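CAPÍTULO 9
Fundas, mangas y cubiertas de tejido

Contenidos del capítulo
9.1 Qué se pide a una cubierta textil
9.2 Superficie lisa y superficie acanalada
9.3 El pliegue
9.4 Color, luz y lectura de la superficie
Práctica de taller
Términos nuevos

Material necesario: muestrario Wunano, regla de 30 cm, alfileres, tiza clara, cuaderno de taller.

En los capítulos anteriores se ha trabajado con el tejido extendido sobre la mesa. A partir de ahora el tejido se coloca sobre un volumen: un brazo, un cojín, el respaldo de una silla, una herramienta. El cambio obliga a revisar casi todo lo aprendido sobre medidas. Una pieza que en plano mide lo mismo que otra puede comportarse de manera muy distinta cuando rodea un cuerpo, y la diferencia depende del hilo, del ligamento o punto, del peso y de la holgura que se haya dejado al cortar.

9.1 Qué se pide a una cubierta textil

Una cubierta tiene que entrar, quedarse en su sitio y poder retirarse. Las tres exigencias tiran en direcciones distintas. Si la manga es amplia, entra con facilidad y se desplaza; si es ceñida, se mantiene, pero cuesta ponerla y marca todas las irregularidades de lo que hay debajo. En la confección industrial es frecuente combinar dos tejidos en la misma prenda o en prendas contiguas: uno con cuerpo y holgura para la parte larga y otro acanalado, más ajustado, para la zona donde hace falta precisión.

La ficha del taller Le Goff, que se usará durante todo el capítulo, recoge cuatro datos de cada cubierta: contorno del volumen, contorno de la pieza, largo total y posición de los bordes. El borde merece atención aparte. Es el punto donde termina la protección y donde antes se aprecia un error de patrón.

En las dos figuras de esta apertura, el gris oscuro de la manga y el del canalé son próximos, y se distinguen sobre todo por el relieve. En la primera conviene fijarse en los surcos finos y paralelos del tejido acanalado, que recogen un brillo leve, y compararlos con los pliegues anchos y redondeados de la manga.

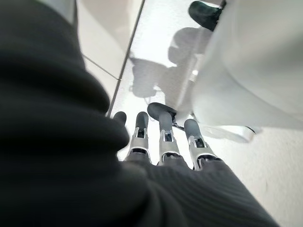
9.2 Superficie lisa y superficie acanalada

Se llama canalé al tejido de punto en el que alternan columnas salientes y columnas hundidas. La alternancia produce el relieve y da elasticidad a lo ancho. Al estirarlo, las columnas hundidas se abren; al soltarlo, vuelven a cerrarse. Por esa razón se reserva para puños, cuellos y cubiertas ceñidas.

También existen tejidos con relieve acanalado que no son de punto, como la pana o el otomán. Tienen un aspecto parecido a cierta distancia y un comportamiento muy diferente. Antes de cortar hay que comprobar de cuál se trata: se toma la muestra por los orillos, se tira con suavidad a lo ancho y se anota cuánto cede.

La dirección del canal se indica siempre en el patrón con una flecha. Una pieza girada un cuarto de vuelta pierde la elasticidad donde se necesitaba.

9.3 El pliegue

Cuando sobra tejido, aparece el pliegue. Puede ser deliberado, como en una manga amplia, o deberse a un largo excesivo. Los tejidos blandos y gruesos forman pliegues redondeados, con lomos anchos; los finos y rígidos los forman estrechos y con arista. En la ficha se dibuja el lomo con línea continua y el fondo con línea de puntos.
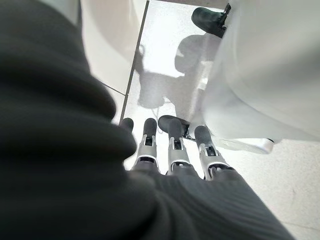
Figura 9.2. Manga de punto gris oscuro con pliegues redondeados. La luz aclara los lomos superiores y deja en sombra los fondos.

9.4 Color, luz y lectura de la superficie

En los tonos oscuros el relieve se lee peor. Para examinar una muestra gris marengo o negra se coloca la lámpara a un lado, baja, de modo que la luz roce la superficie. La tabla de la página 157 ordena las muestras Wunano según su brillo.

Práctica de taller (60 minutos)

1. Elija dos muestras del mismo color, una lisa y otra acanalada.
2. Envuelva con cada una un cilindro de cartón y sujétela con alfileres.
3. Empuje el tejido hacia el centro y dibuje los pliegues obtenidos.
4. Complete la ficha Le Goff de ambas piezas.

Términos nuevos
Canalé, holgura, lomo, fondo de pliegue, orillo, contorno.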